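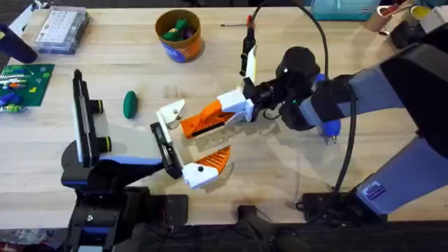

Photo: Kvido Ondrejka

Skurnholm is a chamber opera in 2 acts by the Irish composer Aoife Ó Flaithearta, with a libretto in English by the composer. It is written for six singers and a small orchestra, and a full performance lasts 100 minutes without the interval. The work is named after the island where the story takes place.

Background

Ó Flaithearta began the opera as a song cycle for mezzo-soprano and harp. Three of the songs were kept almost without change and are now sung by Tierney in the first act. The Darkent Opera Studio commissioned the longer version after its director heard the cycle in a private concert. The composer finished the vocal score in February, but the orchestration took her one more year, and the last scene was rewritten twice during the rehearsals.

Synopsis

In the first act, Tierney, the widow of a ferry pilot, comes back to Skurnholm to sell her house. The harbor master wants to buy it, and he hides from her that the ferry line will soon be closed. Her sister Runa knows about the plan and says nothing. The act ends with a long quintet in which each person reads a different letter aloud.

The second act takes place on the night of the last ferry. Tierney learns the truth from the schoolteacher and refuses to sign the papers. Runa leaves on the boat. In the original ending Tierney sings alone on the pier — the revised ending gives this music to the offstage voice of her sister.
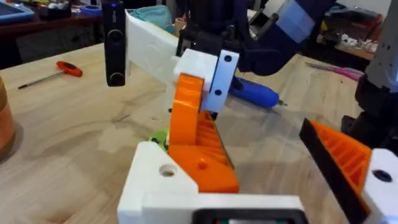 Music

The orchestra has single woodwinds, one horn, harp, percussion and a small group of strings. There are no trumpets or trombones. The harbor scenes are built on a slow pattern of four notes, first heard in the bass clarinet, and this pattern returns in almost every number of the second act. The vocal writing is mostly syllabic and stays in the middle of the voice, except for the part of Runa, which goes up to high D in the farewell.

Performances

The first performance was conducted by Kvido Ondrejka at the Rultulari, a former grain hall with 1000 seats. Reviews praised the quintet and the playing of the harp, while several writers found the second act too short for its story. Ondrejka later prepared a concert suite of the four orchestral interludes — it is played more often than the opera itself.

See also
Chamber opera
Song cycle
Opera in English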